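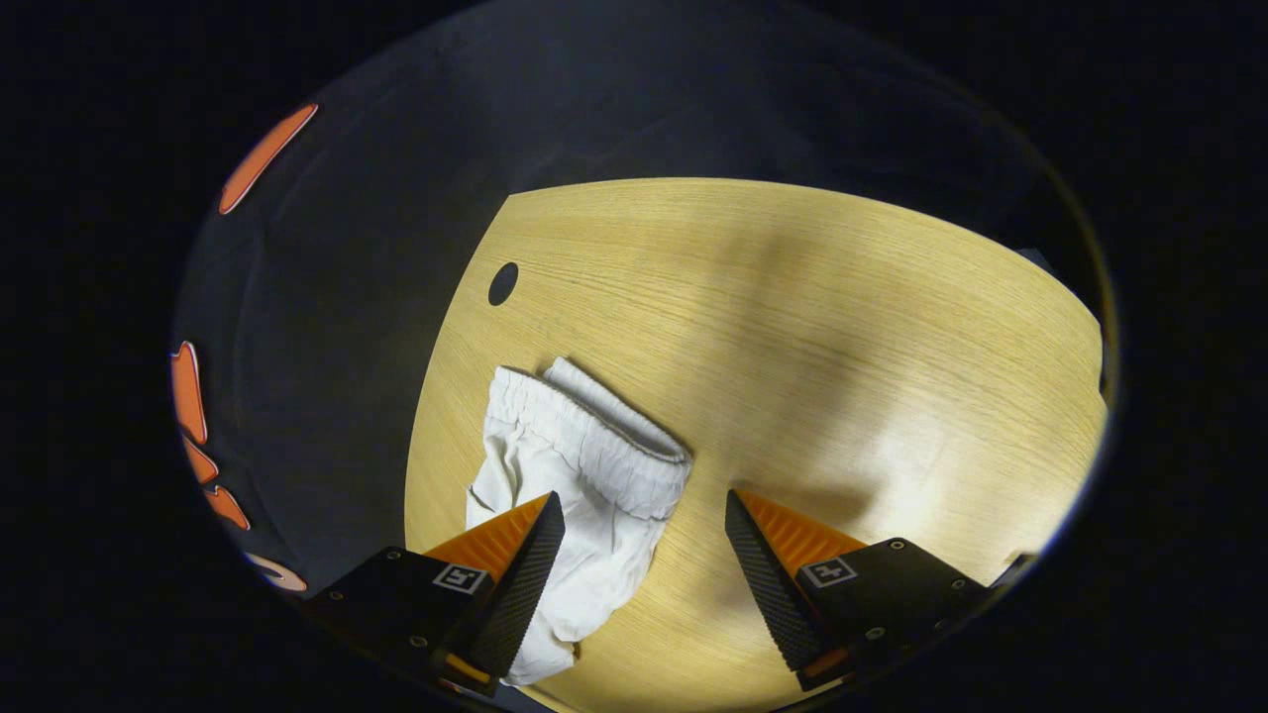
02/03/2023

The left jaw on the hand-held gripper started closing late again, so the pads came off this morning. I had last done them in August and let it go too long.

Each orange pad has fine ridges across its face, and the ridges fill with lint. White cotton is the worst for it. A packed pad still closes on a waistband, but the fabric creeps as soon as the tool is lifted. A stiff nylon brush along the ridges clears most of it. I don't use solvent. The set from Brondo went shiny after one wipe and had to be thrown out.

With the pads off, I checked the mounting blocks. Two screws on the left one had backed out by a quarter turn. I ran all of them in by hand first, then tightened in a cross pattern, then went over them once more. The dark fingers need only a dry cloth. Look at the tips while you are there – a chipped tip snags on knits.

The square markers got more attention than they used to. Jaw opening is read from the distance between the two tags, so a lifted corner shows up as an error in width. I replaced the left tag, pressed it flat for 10 minutes and ran the zeroing routine from the Semard notes: jaws fully open, fully closed, 16 cycles, discard the first.

The spread after that was 7 counts, down from a figure I am not going to print. Log entry is 2212 if anyone on the Urnik bench wants the raw numbers.

Test pieces are soft garments laid in a heap on the bare table, one at a time. I pick at the waistband first, then at a single layer of the leg. The single layer is still the weak case, and I suspect the left pad is worn at the tip end. A new pair is on order from Muriithi. Until they come I'm brushing the old ones at the end of every session.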